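Ticket 33: Right gripper does not register closed position during two-handed panel task
Project: Visteck Student Manipulation Project, summer session
Opened by: Umesh Malhotra, student team lead
Assigned to: Hugo Gilbert, laboratory instructor
Priority: Medium
Status: Resolved

Summary
During recording of the framed-print task, the right hand-held gripper intermittently reports an opening width greater than zero when its jaws are fully closed. The left gripper is not affected. Because the task script waits for a closed reading before it marks the start of an attempt, affected attempts are saved without a start marker and are rejected by the Draden import tool.

Equipment
Two hand-held grippers, student build, black linkage with brass grommets at the pivots
Zindent logging software, build 18
Task item: art print with white border, mounted with a clear acrylic sheet

Steps to reproduce
1. Start both grippers and run the standard zero routine.
2. Take hold of one lower corner of the acrylic sheet with the left gripper.
3. Bring the right gripper up to the front edge with its jaws closed.
4. Read the right opening width in the Zindent status window.

Expected result: the width reads zero and the attempt is marked as started.
Observed result: the width reads between 4 and 7 percent of full travel and no start marker is written.

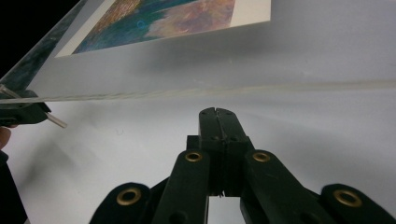
The fault was not present on every attempt. The student team completed 18 attempts in the first block, and 7 of these were rejected on import. Attempts with the sheet held level were accepted more often than attempts with the sheet tilted, and the team first suspected that reflections from the acrylic were disturbing the width estimate. This possibility was examined first.

Log

Entry 1 – U. Malhotra
The room lights on the window side were switched off and the block was repeated. There was no change in the rejection rate. The sheet was then removed altogether and the right gripper was opened and closed by hand in free air. The incorrect reading still occurred. Reflections are therefore ruled out as the main cause.

Entry 2 – H. Gilbert
Please confirm whether the zero routine was run with the jaws closed by the trigger alone or pressed together by hand. The two methods give different results on the student build. Please also exchange the cables between the left and right units and report which side shows the fault.

Entry 3 – U. Malhotra
The cables were exchanged and the fault remained with the right unit. Two members of the team had been pressing the jaws together by hand during the zero routine. The others had used the trigger. The written procedure does not state which method is required.

Entry 4 – H. Gilbert
The right unit was inspected on the bench. One of the outer links had developed side play at its lower pivot, and the jaws could settle in slightly different closed positions depending on the angle of the wrist. This agrees with the team's observation concerning the tilted sheet. The pivot fastener was replaced with a spare from the Arruda parts kit and tightened until the play was removed. The linkage continues to move freely.

Entry 5 – U. Malhotra
The zero routine was repeated on both units using the trigger only. A new block of 33 attempts was recorded with the sheet both level and tilted. All were accepted by the import tool.

Resolution
Mechanical play in the right linkage, combined with an inconsistent zero routine. The fastener has been replaced and the procedure sheet now specifies trigger closure. The 7 rejected attempts will not be repaired by hand and are to be excluded from the class data set.

Follow-up
Students are to check all pivots on both units for side play before each session and enter the result in the bench log. The closed-position tolerance in Zindent is to remain unchanged until the September review. Requests to widen it should be filed as a separate ticket.

Closed by H. Gilbert, Thu 22 July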